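Zulturus is looking for participants: a friendship and conversation program for single adults in Lomton

Call open until the end of January

Zulturus is a small meeting service in Lomton. We help adults who live alone, or who have moved to the city not long ago, to find friends, travel companions and sometimes a partner. We do not use photo profiles and we do not have an app. People meet in a room, at a table, with tea or coffee, and they talk.

For the new winter program we are looking for people who would like to take part from January. You can be of any gender, any background and any orientation. You must be 25 years or older and you must be single or living separately. It is not necessary that your English is perfect. Mine is also not perfect, and I have been leading these evenings for four years.

What you will do

Each participant joins a group and stays in the same group for the whole program. The group meets one evening every two weeks in the house on Borkden Street, second floor. In one evening you will have several short talks with one other person, and after the pause there is a longer talk with a partner you choose. The subjects are given on a card, but you may leave the card when the talk goes well without it.

Between the evenings we ask you to write a few lines about how it was for you. These notes are read only by me and by the other group leader. If you wish to meet somebody from the group outside, you tell us, we ask the other person, and only when both say yes do we pass on the telephone number. Please do not ask for numbers at the table. We had difficulties with this in the past and the rule is now strict.

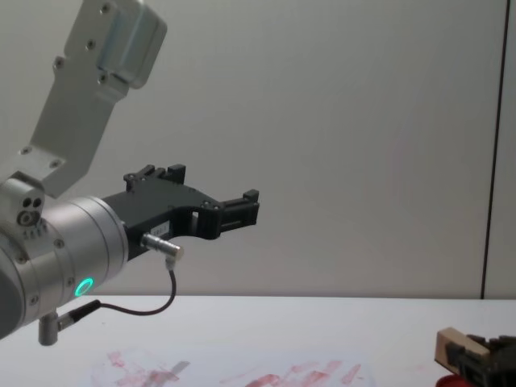
Tekle Alemneh writes to us that he came for a walking companion and nothing more, and that for the first three evenings he wanted to go home at the pause. He stayed, he says, for the long talks, and he would advise new people not to decide anything before the fourth evening. He also thinks that the chairs should be better. We have heard this from other people too, and there will be new chairs before we start.

Who we would like to hear from

We have enough registrations from people who are looking only for a romantic partner. They are welcome, but they will possibly wait longer for a place. At this moment we would especially like to hear from people who are looking for:

a friend for cinema, concerts or cooking
somebody to exercise with in the morning
a travel companion for short trips by train
regular conversation in English or Amharic

Persons who work in shifts can also apply. Write your free evenings in the letter and we will try to find a group that fits.

Costs

The program costs 248 for the complete season, with drinks included. It can be paid in two parts. If this amount is difficult for you, please say it in your letter. The Woldegiorgis Fund gives us 1575 each year for reduced places, and you do not need to send papers about your income.

If you stop after the first evening, you receive the full amount back. After the second evening we cannot return it, as your place is then closed for other people.

How to apply

Please send us a letter or an e-mail of no more than 300 words. Tell us your age, what kind of contact you are looking for, and something you like to talk about. A photograph is not needed, and if you send one we will not keep it. We will telephone every person who applies, and the call takes a quarter of an hour.

Letters can be put in the Zulturus mailbox at the entrance on Borkden Street. Please write "Winter program" on the envelope.

Bereket Seyoum
Group leader, Zulturus
Lomton, November 2018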